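24 Mar 2023
Bimanual sorting, Okarero policy, notebook entry (mine, but Tamer and Lina please read the bit about resets before you touch anything)

Started late. Compute queue was full of Lama's Skonari sweeps until mid morning so the retrained checkpoint only landed after coffee. Used the wait to redo the hand-eye check on both arms. Left fine. Right had drifted a little since the last one, re-ran the calibration, saved over the old file (old one kept with _prev on the end).

What we're testing, for the record, as last time I wrote nothing down and Leen was rightly cross: does it help to give the policy the hand assignment as a separate output, or does it sort itself out if we leave it in with the rest of the actions. Old version = one head, both arms, everything together. New version = small extra head that says left / right / wait for each arm, then the motion is conditioned on that. Same demos for both. Same number of training steps. Only the head differs.

Demos: 113 collected, threw out 2 where the right arm faulted partway, so 111 used for training. Tamer did nearly all the teleop. He has a habit of going for the nearest thing with the left first and it shows in the learned behaviour, more on that below.

Eval: 71 trials per version. One trial = one object named, one container named, clock starts when the arm leaves home. Success only if it ends up in the named container and neither arm touches the other. Leen wants a softer score too (picked but not placed). Fine, logged both, will argue about it later.

Results so far, rough, haven't done the proper table:

– New head clearly better when the object is near the middle. Old version dithers there, both arms start off, one stops, other stops, both start again. Tamer calls it the corridor problem, you know, two people trying to get past each other.
– No real differnce at the far edges. Makes sense, only one arm can get there sensibly.
– Placing is the same for both, i.e. still a bit poor. Release is too high. Things bounce.
– New head sometimes says "wait" for both and just sits. Timed out on several. Need a floor on that or a penalty, ask Rania what she did for the Turine runs back in November, I think she had the same trouble and fixed it with a short timer.

The left bias: if I put two similar things out at equal distance it goes left, nearly always. I mirrored the demos to check (flip images, swap arms) and the bias mostly went away but picking got worse overall. Not sure why. The flipped lighting maybe, the lamp ends up on the wrong side of where it ought to be. Or the bins, left and right of each other, swapped in the flipped set but never in real life. Lina thinks the second. She's probably right. To test: physically swap the bins and run the unmirrored version. Do this BEFORE any retraining.

Resets. This cost me most of the afternoon. I was putting things back by hand from memory and the layouts had crept closer and closer together, so later trials were harder than the early ones and the two versions were not getting the same table. Binned that batch and started again with the overlay from Azar (the little viewer tool, the one that ghosts the saved layout over the live view). Line up, press go. It is slow and dull but do it every time please. Both versions, same layout, back to back, then move on.

Grasp failures worth noting: staple removers are the worst class by a long way. Fingers land on the sloping bit and slide off. Better when approached from the side, but there are hardly any side approaches in the demos. Tamer to collect more of those, with the wrist turned, both arms. Blocks fine. Tape fine if it goes for the rim, hopeless if it goes for the middle of the hole, which the old version loves doing.

Odd one: right gripper closing slower than left. Same command, same speed setting, visible lag. Swapped the cable, no change. Not blocking anything but it will muddy the timing numbers so I've left timings out for now.

To do
Swap bins, unmirrored version, same layouts
Timer on double wait (Rania)
Side grasp demos (Tamer)
Lower the release height, try it by hand first
Proper table with both scores, send to Leen
Find out about the right gripper
Write down the calibration steps somewhere that isn't my head

Layout for the next block is the mixed one, saved as mixed_b, and whoever is in first can start from it. It's meant to be awkward. Four staple removers in among the small stuff, colours all different so the prompt has to name them properly ("the white and teal one", not "the staple remover", the policy can't read your mind). Red mesh basket on the left, blue bin on the right, side by side, so swap those two and nothing else for the bias test. The white and teal one is over towards the right arm so I'd expect the right to take it with either version, if the left goes for it anyway please note it down as that's the bias again. Leave the red lamp where it stands behind the bins. Run old version first, then new, back to back, save logs under todays date.
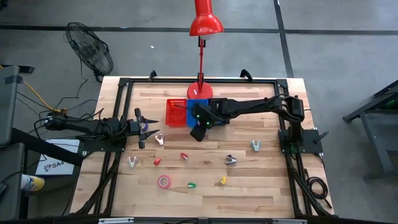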